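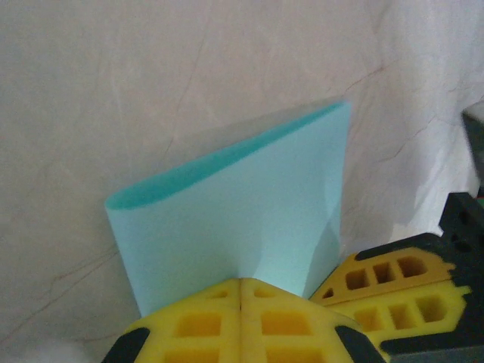 I joined the robotics evening class at Nirkton in August with low expectations, and I would like to report that they have been met in some places and dented in others.

The course is called "Hands", and the blurb promised we would be "teaching machines to handle the everyday". I had pictured laundry, shopping bags, perhaps a door handle. What we have been given for our group project is folding. Soft, floppy sheet stuff, pick it up, fold it over, carry it somewhere, put it down without making a mess of it. Our tutor, Omolara Okafor, says soft things are where the hard problems are. I believe her. I am less sure they are where a room full of beginners should be.

There are four of us. Jiahui Tian does most of the code. Kayode Ezeani looks after the fingers, with their yellow foam pads, and has strong views about how hard they ought to squeeze. Rasa Liepiņa keeps the log. I ask awkward questions, and when I am told to stop I run the trials.

My first awkward question was what counts as a success. The handout from Zatard, who supply the course material, says a fold is "complete when the object is held in a folded state". Well, fine. A sheet pinched at the bottom with the rest flopping over itself is held in a folded state. So is my coat when I drop it behind the sofa. Under the handout's rule we had run 90 trials by the third session and passed 77 of them, and there was some cheering. I asked Rasa to go back through her notes and mark the ones where you could have put the result on a shelf next to another one and not been embarrassed. The answer was 2.

This did not make me popular for the rest of the evening.

Kayode's reply, which I'll give a fair hearing, is that the grip has to come before the fold. If the pads let the sheet slip, nothing after that matters, and a few weeks ago they let it slip all the time. He has spent hours on how the pads meet and where along the edge they should take hold. The grip is better. I've watched it get better. My complaint is with calling it folding.

The other thing that bothers me is the lighting and the starting position. We lay the sheet out the same way each time, on the same spot, and Jiahui's program goes to that spot. I turned it a quarter of the way round while she was getting tea and the arm went confidently to where the corner used to be and closed on air. She was cross, then interested, and then she stayed till gone nine rewriting the bit that looks for the edge. I'd count that as the best session so far, though it doesn't appear in the log as anything but a failed trial.

We present at the end of term along with the other groups. The one led by Ebere Yusuf has named its project Grisus and made a poster. Ours has no name and no poster. Jiahui wants to show the pass rate from the handout, I want to show the shelf test, and for now the slide has both numbers on it in different colours.

I've told them I'll bring a different sheet next time, a thinner one. Kayode would like it noted that he objects.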